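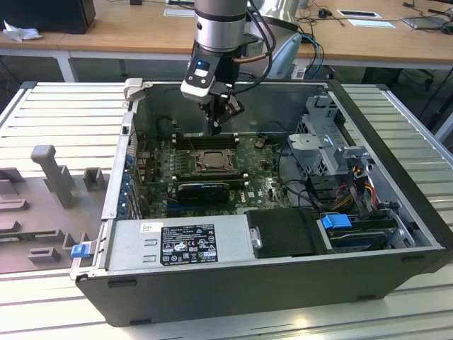
Bernd Kasten wants it on record that section 4 used to say "guide the arm gently" and that gently means something different to every person who has ever held an arm. Point taken. The wording below is stricter.

## 4. Teaching a memory-slot task by hand

You will need the arm in Guvden control mode, a computer tower laid on its side with the panel off, and a memory module you could bear to lose. Read section 3 (stops and limits) first. Everyone says they have.

**Caution:** Unplug the tower from the wall before any teaching. The robot has no opinion on electricity, but you should.

### 4.1 Hand guiding

1. Place the tower on the slotted platform and clamp it. A case that slides during a demonstration teaches the robot that cases slide.
2. Check that the arm's cables have slack through the full reach. Turn the wrist once each way by hand and watch them.
3. Select **Teach > Hand** and name the recording. Valentin Marty's recordings are called `new`, `new2` and `new2_really`. Please don't join him.
4. Hold the arm above the wrist, with your fingers well clear of the gripper.
5. Bring the gripper over the memory slots and stop. Wait for the tone, then press **Mark** to store the approach point.
6. Lower the arm straight down. If you need to correct sideways, go back up to the approach point and start the descent again.
7. Press **Mark** at contact, open the gripper, and retreat by the same path.

**Note:** Pauses are recorded too. If you stop to think, the robot will stop in the same spot for just as long, looking thoughtful.

### 4.2 Remote control

Use this mode for the last stretch of the insertion, where a hand on the arm tends to push harder than its owner believes.

1. Dock the Platinine handset and set speed to 85. The scale goes up to 899 – leave that part of it alone inside a computer case.
2. Load the approach point from 4.1.
3. Jog down one tap at a time. Holding the button also works, in the sense that the arm goes down.
4. Stop when the force reading passes 800. The slot latches should close before then. If they haven't, the module is either crooked or backward.
5. Press **Save**, then **Replay** with one hand on the stop button.

**Caution:** Never replay a recording made on a different tower. Two cases of the same model can sit differently in the clamps, and the arm will go where the first one was with complete confidence.

### 4.3 If the replay goes wrong

- **Error 3217:** the approach point is missing. Return to step 5 of 4.1 and wait for the tone this time.
- **Gripper lands beside the slot:** the tower has shifted. Clamp it again and record the task from the start.
- **Replay runs perfectly, module still on the bench:** load the gripper, then replay.

Delete failed recordings before you export to Nurnetti. It learns from whatever it gets.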